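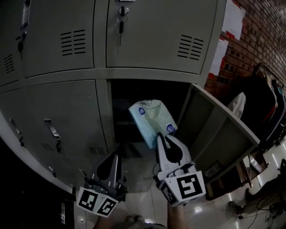
Murnar and Arkow sign protocol on border crossing procedures

MOSIA, 7 December 2024 – The foreign ministries of Murnar and Arkow have signed a protocol on the operation of their shared land border, replacing the interim arrangement in force between the two countries since August.

The protocol covers the two permanent crossings at Mosia and Bednarek. Under its terms, customs declarations for commercial freight will be lodged once, with the authorities of the country of departure, and accepted by the other side without a second filing. Passenger checks will continue to be carried out separately by each country.

Residents of the 140 municipalities listed in Annex 2 may apply for a local border traffic permit. A total of 2720 permits will be issued in the first year. Permits are valid for stays within the listed municipalities only and do not confer the right to work.

"The interim arrangement left the status of transit freight unclear, and this text settles it," said Eliseo Esquivel, head of the Murnar delegation. "The remaining questions on rail traffic will be taken up in a separate round."

The protocol does not affect existing agreements on extradition, visa policy or the demarcation of the river section of the border – these remain with the joint boundary commission.

The text requires approval by both parliaments and will enter into force 30 days after the exchange of ratification instruments. Until then, the interim arrangement continues to apply. Permit application forms will be published by each ministry after ratification.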